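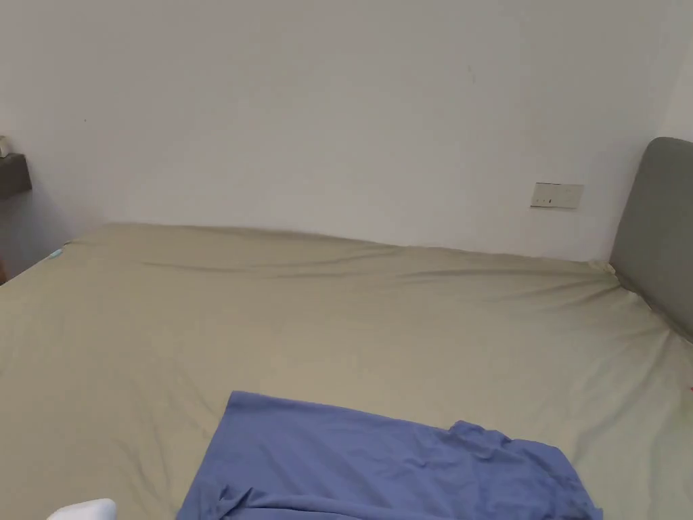 Gripper swap, bed pickups, 24/09/2020

Second go at comparing the two sets of fingers. Vaughan had the Kakora pair ready when I got in (the soft ones, with the ribbed pads) and I'd brought the old Winden parallel jaws home from the other bench as the baseline. Same arm, same wrist, same Flarkov controller, so whatever changes should be down to the fingers. That's the theory, anyway.

The job is blue garment off the bed, lift clear, hold, put back down. I like the bed more than the bench for this. It gives under the fingers, and the fitted sheet has its own creases and ridges that look a fair bit like cloth worth grabbing if you're a depth camera. Khaki sheet, periwinkle-ish blue on top, so colour segmentation gets an easy ride. Depth doesn't. One side of the garment is bunched up and the rest is close to flat, and I want picks from both.

What we ran

Winden jaws first, 10 picks on the bunched side. All good, no surprises, it just drives down and closes on whatever's standing up. Then 10 on the flat side and it was miserable! Got 6. Three of the misses skated straight over the top, and the other one took a pinch of fitted sheet along with the blue and started hauling the corner of the bed up with it. Vaughan hit stop before I'd worked out what I was looking at.

Kakora pair next. Bunched side 10 from 10 again. Flat side 7, so one better, and I wouldn't hang my hat on that with so few picks. The nicer thing is how it fails: the pads drag the fabric into a little fold before they close, and when they lose it they lose it gently. No sheet grabs at all. Slower to close, though, and you can hear the motor working.

Controller stuff

Closing current limit was at 200 in the Flarkov config for both sets (raw units, I still haven't found the conversion, the manual's no help). Ecaterina reckons that's too high for the soft pads and they're folding over on themselves. She's probably right, the tips looked a bit splayed by the end. Don't touch the Winden value, it's fine.

Also, the approach height is being taken from the mean depth of the garment mask, which is daft when half of it is a lump. On the flat side the fingers were stopping short and then the retry pushed too deep. I reckon that's most of our misses for both grippers, so the numbers above are as much about my bad code as anyone's fingers. Changed it to local depth under the grasp point, not tested yet.

To do

Rerun flat side, both sets, with the local depth fix.
Drop the Kakora limit in small steps and write each one down this time.
Ask Ecaterina if the Yimer wrist camera is free. Head view is fine for finding the thing but no use for the last bit of the approach.
Something closer in colour to the sheet, once blue is boring.
Spare pads. Vaughan says the supplier quoted December, so go easy on these ones.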